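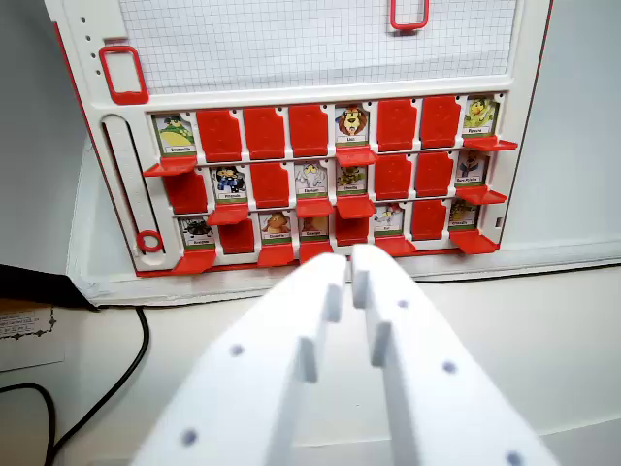 About Wellov

Jan 9, 2023
By Zofia Tomaszewski

Wellov is a lending library for board games, and it began, as these things often do, with a closet that would no longer shut. Konrad Chmielewska and I had been swapping games with our neighbors for years, and one May we finally rented a small storefront, put up far more shelves than we thought we'd need, and opened the door. We had 300 games then. We have 745 now, and yes, we've filled the shelves.

We have a soft spot for the face-guessing games, the kind where you ask a question, flip down your red tiles and squint at whoever is left standing. They're easy to learn, a six-year-old can beat a grandparent fair and square, and they get shy people talking. They also come back to us with cards missing more than anything else we lend – so Konrad goes over every board slot by slot before it goes out again, and he keeps a drawer of spare cards that I'm not allowed to tidy.

Members can borrow 2 games at a time and keep them as long as they like, within reason. We have 514 member households at the moment, along with a couple of schools and the good people at the Hamenent tea room, who keep a shelf of our games by the window.

If you'd like to join, or you have a game at home that deserves more company, please come in and say hello. The kettle is usually on, and there's always somebody looking for an opponent.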